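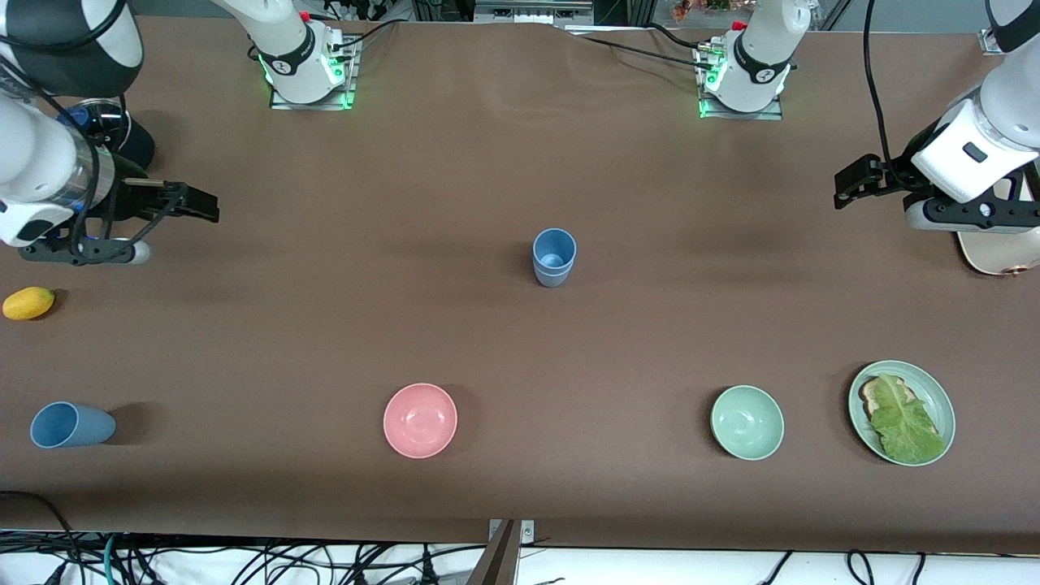 Cups, dishes and fruit on the brown cloth.

Last updated: Wednesday, late

Flirside Records > Get Involved > Open Calls > Tranemis

CALL FOR SONGWRITERS AND PLAYERS: TRANEMIS

Quick version for people on their phones. We're making a record called Tranemis. It needs songs and it needs people to play on them. Songwriters get paid, players get paid. Recording at Sitine in December. Send us stuff before Thanksgiving. Full details below, please read them before emailing, the inbox is already a mess.

What it is

Tranemis is a compilation, one album, all new songs, all recorded in the same room with the same house band. Different writer on every track. The last one we did (the Salazar record, still a few LPs left, ask) was all people mailing in finished files and it sounded like it. Some great songs on there. But track four is twice as loud as track five and there are three different ideas of what a snare drum is. So this time one room, one band, one engineer, everything live or close to it.

No theme. We tried a theme last time and got a whole lot of songs about rivers. Write about whatever you want. Sad is fine, funny is fine if it holds up on a fifth listen. Country, soul, folk, power pop, whatever you call that thing where it's mostly one chord and a drum machine. Would love a few uptempo ones, we always end up short on those and then the B side drags.

Who we want

Songwriters. You don't need a label, a manager, a band, a following, a website. You do need to be able to sing your own song or bring somebody who can. Over 18 by the time we record. If you've put out records before, fine. If you never have, also fine, about half of the Salazar people hadn't.

House band players. Looking for:

- drummer, someone who can play quiet. Really quiet. Brushes a plus
- bass, electric, upright too if you've got one
- keys, mostly piano and organ. Sitine has an upright piano in decent tune and a small organ that works most days
- pedal steel or lap steel, part of the week only
- two backing singers who can find a part fast without charts
- fiddle or cello, maybe. Depends on the songs

Guitar is covered. Sorry guitar players, we know. If you play guitar AND one of the above, say so and put the other thing first.

Engineer's assistant. One spot. Cables, mics, notes, label the takes, keep the session folder from turning into a swamp. You should know your way around a patchbay. Paid same day rate as the players, and a credit.

Money

Writers picked for the record: $800 per song, paid when the track is mixed. You keep your publishing. All of it. We get the use of the recording on Tranemis and that's spelled out in a two page agreement you can read before you say yes. Royalties on top after the pressing is paid off, split even across the tracks.

Players and the assistant: $100 per half-day session, most days are two sessions so do the math. Lunch included. Paid at the end of the week by check or transfer.

Backing singers same rate as players. This got asked a lot last time.

We can't pay travel. Wish we could. There's floor space and a couple of spare rooms among Flirside people if you're coming from out of town, ask early.

No entry fee. If somebody is charging you a fee to get onto Tranemis it isn't us, please forward it.

What to send, writers

- 2 songs, no more. If you send seven we will listen to the first two in the folder and that might not be the two you wanted
- phone recordings are totally fine. Voice and one instrument is the best thing to send. Full productions make it hard to hear what's under there
- lyrics typed out, in the email or a plain doc
- which key you sing it in
- a couple lines on who you are. Not a press bio
- links, not attachments. Attachments clog everything up and then the whole inbox stops

Songs must be unreleased. A clip on social media or playing it at open mics doesn't count as released. If it's on a streaming service under anybody's name it's out.

Co-writes OK. All the writers have to agree in writing, and the fee is per song, split it how you like.

Covers no. Rewritten old hymns and public domain tunes, case by case, there was a good one last time.

Please don't send anything where a program wrote the words or the tune. Not up for debate on this one.

What to send, players

- one or two links of you playing. Live video is great even if the sound is bad. We're listening for time and for what you leave out
- which instrument(s)
- which days in December you absolutely can't do
- if you read charts, number charts, or nothing. Any of those is okay

Players who look like a fit get asked to come by Sitine for a 30 minute play with whoever else is around. It's relaxed. You'll get one song the night before and one cold. Bring your own sticks, bass, steel etc. Amps are there. Drum kit is there, bring your own cymbals if your picky about cymbals (you should be).

How picking works

Everything gets heard, all the way through, by at least two of us. We go through the songs with the names hidden and make a short list, then we look at the list next to each other and try to make it a record instead of a pile. That means good songs get left off. It happened last time and we felt bad and it will happen again. A slow waltz in G has a tougher road if we already have two of them.

You'll hear back either way. Might be short. We can't do notes on every song, please don't write back asking for them, the answer will be no and then it's awkward for everyone at shows.

The sessions

Sitine is a one room studio with a control room and a vocal booth nobody likes. Over the tire place, stairs only, no elevator. If stairs are a problem tell us and we'll set up a vocal day in the Flirside office on the ground floor, did that last year and the takes were some of the best on the record.

Writers get a half day each. Come in, play it for the band, find a groove, cut it. Usually the keeper is take three or four. Overdubs same afternoon if there's time. Vocals live with the band if you can stand it, if not we redo them at the end.

Starts 10 a.m. and means it. Done by 6, there are neighbors.

Be ready for the band to change things. Tempo, mostly. An intro might vanish. A bridge might vanish. You get the last word on your lyrics and you can veto an arrangement, but come in willing to try the other way once.

Mixing is in the new year. Writers get one round of comments on their own mix. One round! Save them up and send them in a single email.

After that

Vinyl and download, some CDs. Each writer gets ten copies of the LP to sell or give away. There'll be a release show in the back room at Salazar with the house band, playing it's optional but we'd love everybody there. Door money gets split among whoever plays.

Stuff people asked already

Can I apply as a writer and a player? Yes, two separate emails please.

Can I send a song in Spanish / French / whatever? Yes. Put a rough translation with it.

I was on the Salazar record, can I send again? Yes, but new people get the tie.

Instrumentals? One slot maybe. Send it.

Can I bring my own drummer? No, house band. Thats the whole idea.

Can I remote in my part? No, see above.

How to send

Email the open calls address on the Contact page. Subject line TRANEMIS WRITER or TRANEMIS PLAYER or TRANEMIS ASSISTANT, then your name. If you don't put that it goes in the general pile with the T-shirt orders and we may find it in spring.

Closes midnight the Wednesday before Thanksgiving. If your link is locked or expired we'll ask once for a new one.

Questions same address. Phone at the office works mornings only, after noon it's mostly people in the back packing records and they can't hear it.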